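Visit report: student manipulation project, open lab day at Raltitz
Posted 3/27/18

The Raltitz open lab day ran through the afternoon, with most of the teaching labs on the second floor accepting visitors. I went for one stop, the manipulation project run by the student robotics group, and spent nearly all of my time there. The following notes are for members who could not make the trip and who may want to compare the setup with ours before we settle the equipment list in May.

The project is a two-arm tabletop system. Students teach it short handling tasks by demonstration, then train a controller on the recordings and test it on the same table. It is a course project for upper-year students, with credit given for the written report and for the quality of the data. A high task success rate carries no extra marks. Getsemaní Ponce, who leads the group this year, gave the introduction and then let the visitors stand at the side of the cell while work continued.

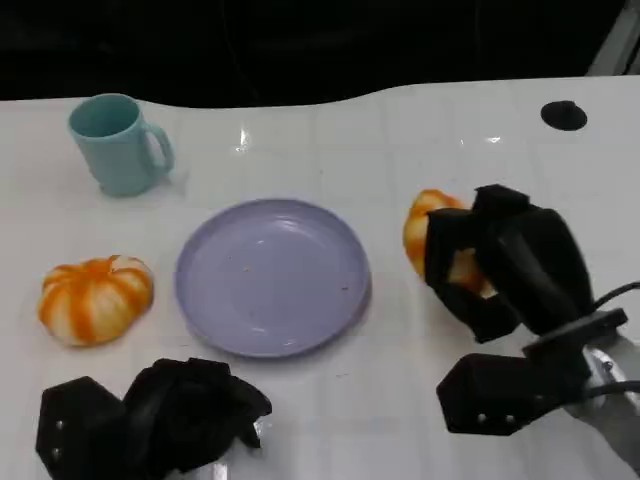

Raltitz Student Robotics Group, Department of Mechanical and Electrical Engineering

The current task family is called "table setting" in the group's documents, although the object set is wider than the name suggests. It includes tableware such as a mug and a plate, along with small striped pumpkins. The pumpkins are used for grasp tests. Ponce said the ribs make contact points hard to predict, and that a grasp planned for a smooth sphere tends to rotate the object as the fingers close. The right hand wraps its fingers around the pumpkin from the side, which keeps the stem clear.

Both hands are black, multi-fingered and built from angular segments. The group maintains them in-house. Spare finger segments are kept in labeled drawers under the bench, and a worn segment can be replaced between sessions without removing the hand from the wrist. The wrist cable runs along the top of the arm. Teodoro Palacios, responsible for hardware, said the earlier routing was underneath and that the connector had to be replaced 2 times in one term.

The tabletop is white and glossy, and it reflects the overhead lights. I asked whether this caused trouble for the vision side. Palacios said it did at first, mainly with pale objects, and that the group decided to keep the surface and vary the lighting between sessions so that the training data would cover it. He considers a matte top the better choice for anyone starting from nothing. We should note this for our own bench.

Data handling is done with a student-written tool named Nalau. It logs joint positions, hand commands and video on a common clock, and it asks the operator for a pass or fail mark at the end of each run. The target for the term is 2000 marked runs. Failed runs are kept and stored in the same folders as the successful ones, with a reason code. The list of codes is short: slip, collision, wrong object, operator stop, other. A second student reviews anything marked "other" before it goes into training.

Sessions are limited to 70 minutes per operator. The limit was set after the group compared early and late runs from longer sessions and found more operator stops toward the end. Access to the cell requires a signed checklist, and one person must stand at the stop button whenever the arms are powered. Visitors were held to the same rule and had to stay behind the tape.

A side project, Stekenura, was on the next bench. It is a simulator for the same task family, used mostly by first-year members who do not yet have access to the hardware. I saw it only briefly. Contact between fingers and object is simplified, and the group does not use it to predict grasp results.

The student team numbers 8, split between hardware, software and data review. Roles change at midterm. The handover document is public on request, and I have asked for a copy.

Practical points for anyone planning a visit: the lab is reached by the Hellström entrance on the north side, the main door being closed to visitors during open days. Sign-in is at the desk on the ground floor. Questions on hardware should be sent to Palacios in advance, with part drawings attached if you want a useful answer.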